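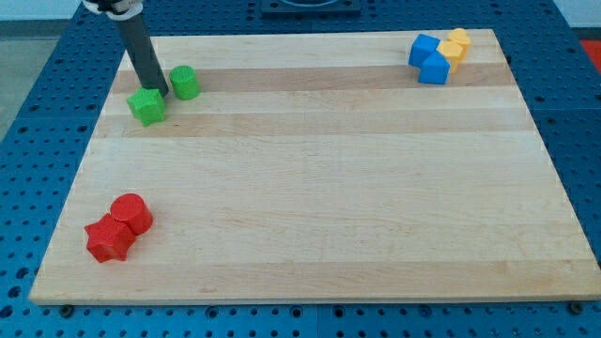 Lorna MacRitchie asked at the start of the evening whether we really need to go through the whole list again when nothing has changed since the last run. Yes please, every time! It takes 10 minutes and we have twice found something we would have missed.

Skandon Robotics Club
Bench check before a sorting run
Task: colour sorting, blocks on the maple board
Filled in by the team on the bench, comments welcome from anyone

1. Emergency stop pressed and released, arm stays still until re-armed
OK. Lovely crisp click on the new button.

2. Speed limit set to 20 per cent for the first pass
OK. Please write it on the whiteboard too, the evening group put it back up to full.

3. Clamp at the top of the tool rod tight, no play when pushed by hand
OK after a quarter turn. It had worked a bit slack — check again at the break.

4. Rod clean and straight, no burrs at the tip
OK.

5. Board flat on the pegboard and unable to slide
OK. Bolt heads along the front edge checked with the short key.

6. Blocks undamaged, no chipped points on the stars
One yellow block swapped for a spare. The stars are holding up brilliantly, even after all those knocks in practice.

7. Rod tip clears the tallest block on the travel path
OK, but only just over the green star. Raise the travel height by 12 mm before anyone tries the long move across to the blue and yellow group.

8. Cables clear of the arm through its full reach
Needs work. The Nisetti cable clips keep popping off at the elbow. Cable tie for tonight, proper fix by November.

9. Everyone behind the line, glasses on, hair tied back
OK. Two visitors given glasses from the drawer.

10. Log file started and named
OK. Log stops itself at 3000 lines, so start a fresh one for each set of trials.

Result: fine to run at low speed. Full speed only when item 8 is closed and item 7 has been measured again.

Last comment, from the bench team: the same-colour grouping is coming on so well, go and watch a run if you haven't yet — just stay behind the line. Spare keys are in the Cordier tin, second shelf.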